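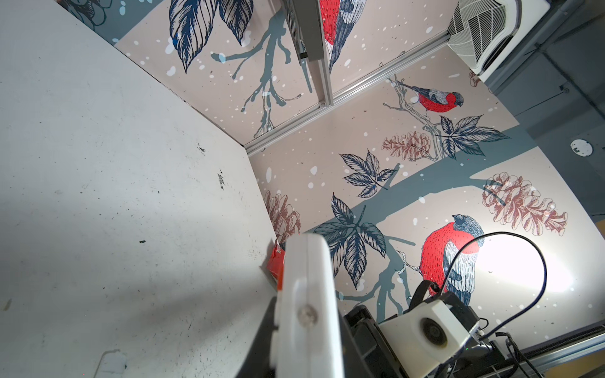 Right, session 4, pattern repeats. Last week I set you all loose with tracing paper and potatoes, and most of you came back with a lovely motif and no clue how to join it to itself, so that's today! A repeat is the bit of drawing that gets printed again and again down the wall. The trick is hiding the join, and branches are your best friend for that. Look at the big grey one sweeping across the wallpaper, splitting into thinner twigs as it goes: a line like that can leave one sheet and turn up on the next, and your eye happily follows it. The little snow spots help too (I love a spot, you can stick one over nearly any gap).

Start with a straight match. Whatever goes off the right side comes back on the left at the same height. Draw your motif in the middle of the paper, cut the sheet in half top to bottom, swap the halves, tape them, then fill the hole you've made. Do it again the other way, side to side. Kedir did his with blunt scissors last term and we were still finding bits of tape in August, so please bring a proper knife.

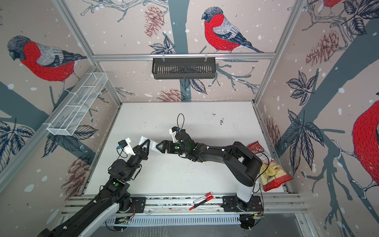

Then there's the half drop, where each new strip slides down by half a repeat. It's more bother to hang and wastes more paper, but it breaks up those stripes you get when the same big shape sits in a row. Birds are terrible for this! Anything with a face, really. People spot a face from across the room and then they spot all its brothers.

For next time:

Finish one straight match, in two colours at most.

Pin it up at home and squint at it from the doorway. Mark any stripes or bald patches in pencil.
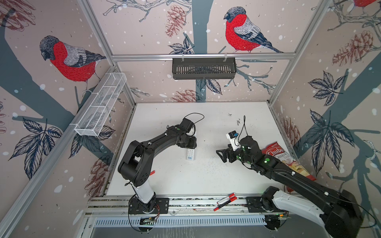 Try the same drawing as a half drop and bring both, even if you hate one of them. Roxana has the spare lining paper if you run out.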